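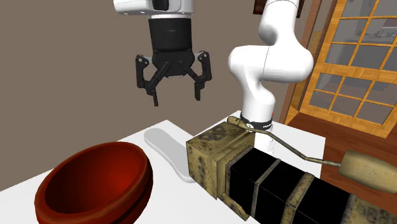
コバドンガさんからは、ホーロー鍋の底が焦げついたとき金たわしを使ってよいか、というお便りをいただきました。金たわしは表面のガラス質に傷をつけるため、お使いにならないでください。焦げの落とし方は、下の「お手入れ」にまとめてあります。

よくあるご質問(ホーロー製品の修理・お手入れ)
最終更新日:2026年2月27日

お手入れについて

焦げつきはどう落とせばよいですか
鍋に焦げが隠れるまで水を入れ、重曹を大さじ1杯加えて弱火にかけます。沸いてから10分煮て火を止め、そのまま一晩置いてください。翌朝、木べらかスポンジでこすります。一度で落ちない場合は同じ手順を繰り返してください。熱いうちに冷水をかけると、ひびの原因になります。

食洗機は使えますか
Sitikシリーズは使えます。Rukachシリーズは縁の部分が鉄の地肌のままなので、手洗いをお願いします。洗ったあとは縁の水気を布で拭いてください。

内側が茶色くなってきました
お茶やトマトの色が移ったもので、使用に問題はありません。気になる場合は、酸素系漂白剤を溶かしたぬるま湯に40分つけてください。塩素系の漂白剤はつやが落ちることがあります。

酢の物やジャムを作ってもかまいませんか
調理には使えます。保存容器の代わりにはせず、できあがったら別の器に移してください。

修理について

欠けた部分は直せますか
外側の欠けは直せます。内側の、食品に触れる面の欠けはお受けしていません。ガラス質の破片が料理に混じるおそれがあるため、内側が欠けた鍋は調理に使わないでください。植木鉢カバーや小物入れとして使っている方もいらっしゃいます。

他社の製品も受け付けてもらえますか
外側の欠けと取っ手の交換に限り、受け付けています。製造元がわからないものは、底の刻印の写真を先にお送りください。

修理代はいくらですか
外側の欠けは1か所2000円(税込)です。取っ手の交換は部品によって金額が変わるので、現物を見てからお見積もりします。お見積もり後にキャンセルされた場合、返送料の644円のみご負担いただきます。

色は元どおりになりますか
完全には合いません。赤と紺は比較的近い色になりますが、古い製品の白は黄みを帯びていることが多く、直したところが少し明るく見えます。

どのくらいかかりますか
お預かりから3週間です。6月は窯の点検で作業を止めるため、5月後半以降に届いた分は7月のお返しになります。

発送について

梱包はどうすればよいですか
ふたと本体を別々に紙で包み、箱の隙間を新聞紙で埋めてください。ふたを閉めたまま送ると、輸送中に縁同士が当たって欠けることがあります。お申し込み時の受付番号を書いた紙を箱に入れてください。

持ち込みはできますか
できます。工房Pastorの窓口へ、午前10時から午後4時までの間にお持ちください。担当のカシミロ・バローソが不在のときは、お預かりのみとなり、お見積もりは後日メールでお送りします。

IHコンロで使えますか
底が平らなものは使えます。底の反りが気になる場合は、修理のお申し込みの際にその旨をお書き添えください。反りの修正は行っていませんが、状態は確認してお知らせします。

ここにないご質問は、お問い合わせフォームからお送りください。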